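Interim progress report to the Grajales Fund
Project: Comparison of instrument tips and controllers for robotic suturing
Reporting group: Surgical Robotics Workshop, Wernham
27 July 2026

State of the work

This report covers the period from March until now. In our last report we had finished the test bench but had no usable data from it. Since then we have completed the first comparison, the one between two kinds of gripping tips, and we have started the second one, between two controllers. The third comparison, on camera position, has not started. We explain this delay further down.

Grippers

We compared the narrow tip and the long flat tip, each with the same black thread and the same tissue. One operator made all the trials, so the results say nothing yet about differences between people. In total we recorded 2,543 grasps of the thread. Of these, 833 were made with the narrow tip, and the rest with the flat tip. The numbers are not equal because the narrow instrument was out of use for a part of the period, while we waited for a new drive cable.

The flat tip catches the thread more easily when the thread lies close to the tissue. It also keeps the thread well when the pull is along the jaw. When the pull comes from the side, the thread can slide toward the end of the jaw, and the operator has to grasp again. The narrow tip slides less, but it needs a more exact approach and the operator finds it more tiring. For the next phase we propose to use the narrow tip as the driving instrument and the flat tip as the helping one. We do not think it is useful to continue with two tips of the same kind.

Controllers

The Dulo controller was our starting point, and all the gripper trials were made with it. The Wurnent controller came later than planned and is now installed on the same arms. So far we have made 35 complete knots with it. It feels smoother in slow movements. In fast changes of direction there is a small delay, which the operator notices when making the loop. We have asked the supplier if the filter setting can be changed by us or only by them. Until we have the answer, we would not like to give a judgment between the two.

We have also changed how we log the jaw angle. Before, it was saved only when a command was sent. Now it is saved continuously, so that we can see when a jaw opens a little under load. Older recordings can't be corrected for this, and we will mark them in the data set.

Camera

The wide shot of the bench was too far away to judge the crossing of the threads, so for this period we worked only with the close view. It is good for the jaws and the thread near them. Its weak point is the shadow that the instrument throws on the tissue, together with small bright reflections on the wet surface. Our thread tracking program loses the thread most often where several strands cross. We had planned to test a second light position in this period, but the holder did not fit beside the arms and must be made again. The new drawing is ready.

Use of the budget

Spending is within the approved amount. The new drive cable and its fitting were paid from the repair line. We ask for permission to move the unused travel money to the line for thread and tissue, where we will need more than we planned. A separate request with the sums is attached to the financial form.

Work planned for the next period

1. Repeat the gripper trials with 4 operators, with equal numbers for each tip.

2. Make the full set of knots with the Wurnent controller, after the question about the filter is answered.

3. Improve the thread tracking where strands cross between the two instruments, as they do between the silver jaws and the dark instrument marked "IS".
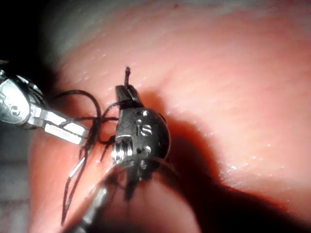

4. Make the new light holder and begin the camera comparison. We expect to send the first results of it with the final report.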